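Dridell Invoicing User Guide
Section 6: Setting Up Invoice Advances

Welcome to one of the best parts of Dridell! Once advances are switched on, you can turn an unpaid invoice into working cash without leaving your dashboard, and the set-up is quick if you have your papers in front of you.

Before you start

Have these ready:
Your business tax ID
The routing and account numbers for your business checking account
Bank statements for the last six months, saved as PDF files
The log-in for your accounting software, if you plan to link it

Only the account owner can turn on advances. If you were added as a bookkeeper, you will see the Advances tab, but the Apply button will be gray.

6.1 Link your bank account

1. Open Settings and choose Money In and Out.
2. Click Add Account and type the routing number, then the account number.
3. Check that the name on the account matches your business name exactly, including "LLC" or "Inc."
4. Click Send Test Deposits. Two small deposits will show up in your account within two business days.
5. Come back to the same page, enter both amounts and click Confirm.

Caution: You get three tries at the test amounts. After the third wrong try the account is locked and you will need to start over with a new test.

6.2 Ask for your first advance

1. Go to Invoices and open the one you want to use. It must be for $1,000 or more and not yet past due.
2. Click Get an Advance. Dridell shows the amount on offer, the flat fee and the date the money is due back, all on one screen — no hunting through menus!
3. Move the slider if you want less than the full offer. The fee changes as you move it.
4. Read the agreement, type your full name and click Accept.

Let's say Lappalainen Cabinets owes you $3,941 and you take the whole amount on offer with a fee of $244. The fee is taken out when the customer pays, so the sum that lands in your checking account is the full advance. Love that part.

Note: Your customer is told where to send the payment, and the wording of that notice can be previewed under Templates. Toivo Rissanen on our support team wrote a friendly version that you can pick from the list, and plenty of owners use it as is.

6.3 If the customer pays late

1. Open the advance and click Extend before the due date.
2. Choose 7 or 14 extra days.
3. Review the added fee and click Save.

An extension can be used once per invoice. If the due date has already passed, call support and keep the invoice number handy.

Section last revised 09/12/2019
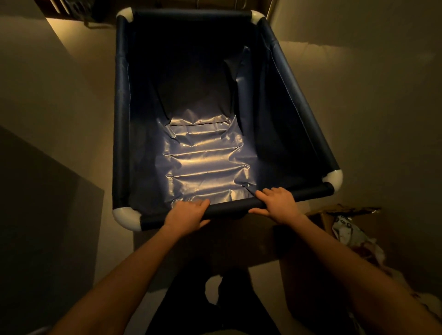

Can I pay back an advance early?

Open the advance, click Pay Now and choose your linked checking account. The flat fee stays the same, and the amount you paid back is open for a new advance as soon as the payment clears.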